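Progress report, second period -- Weerakoon plus-size sewing and pattern project

We are thankful for the continued support. This report covers the work since the last payment and the plan until the end of March.

## Patterns

The wrap dress and the high-waist trousers are now finished in all 8 sizes. The wrap dress took longer than we planned. When we made it bigger from the middle size, the armhole became too deep and the front opened at the bust, so we drafted the three largest sizes again from the beginning. The trousers needed only a small change in the back rise.

The evening coat is not finished. The lining pulls at the shoulder and we are not satisfied with it. We ask to move this item to the next period, without change in the budget.

## Fabric and suppliers

We ordered 600 meters of viscose jersey from Divano. The first delivery had a color difference between the rolls, and they replaced the two bad rolls without cost. Buttons and belt buckles come from Plastolar. Their matte buckle is lighter than the old one and does not pull the belt down.

## Lookbook and online shop

The lookbook text is written and the Jotley shop page is open for pre-orders. Until now we received 372 pre-orders, most of them for the wrap dress in dark green. Size questions are still the most common message from customers, so we added a page with body measurements and finished garment measurements side by side. 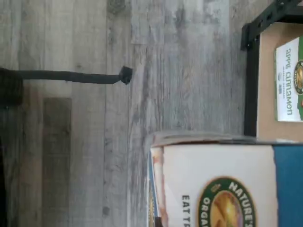
*Studio floor, gray wood-look planks, with cable.*

## Money

From the fabric line we have 2000 dollars left, which we want to keep for the coat lining. The sewing line is fully used. Photography was a little under the plan -- the models' fitting day and the shooting day were put together.

## Next steps

- Correct the coat shoulder and sew one new sample
- Send the wrap dress pre-orders
- Print the care labels again with the larger letters
- Send you the receipts for the second fabric order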